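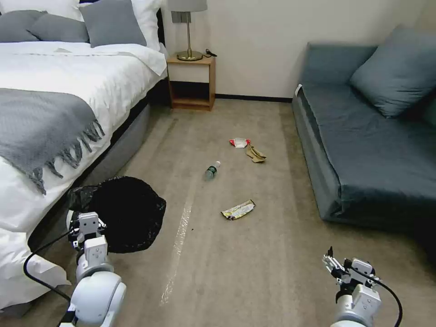
Room servicing automation at the Duvonar is the use of two-armed mobile robots for part of the housekeeping work at the Duvonar hotel in Grolwood. The robots pick up litter, empty bins and carry used linen to the service lift. Beds, bathrooms and final checks are still done by room attendants. The system went into regular use on June 8, 2023, after a trial on one floor that began in February.

Background

The Duvonar has over 500 rooms. Before the trial, an attendant worked alone and was given a list of rooms at the start of each shift. Clearing a room was counted as part of cleaning it, and no separate time was allowed for it. Attendants had complained for several years about rooms left in a bad state after parties and long stays, which put them behind for the rest of the day.

The hotel's owner, Vomberg, leased the robots from Zhong, a supplier of service machines. Chalerm Rojanasak, then head of housekeeping, drew up the order of work and decided which tasks would stay with staff.

Operation

A robot enters a room once the front desk has marked it as vacant. It clears the floor first, holding a rubbish bag open with one gripper and using the other to pick up wrappers, paper and empty drinks bottles. Tabletops follow. Clothing, chargers, jewellery, medicine and anything the robot cannot identify are left where they are and reported to the floor supervisor, who deals with them as lost property. Broken glass is also left for staff.

The attendant comes in when the room is shown as cleared on a handheld screen. A room can be refused by the robot, usually when furniture has been moved or the door is blocked, and it then goes back on the attendant's list with extra time added.

Effects on staff

Bending and lifting were reduced, but attendants now spend more of the shift making beds and scrubbing bathrooms. Some said this made the day more repetitive and harder on the wrists and shoulders. The daily room list was lengthened after the trial and shortened again following objections.

No attendants were dismissed, although posts left empty by people leaving were not all filled. A new grade of robot minder was created, with 30 hours of paid training. Minders change bags, clean the grippers and free machines that have stopped. Most of them are former attendants.

See also

Hotel housekeeping
Service robot
Work intensification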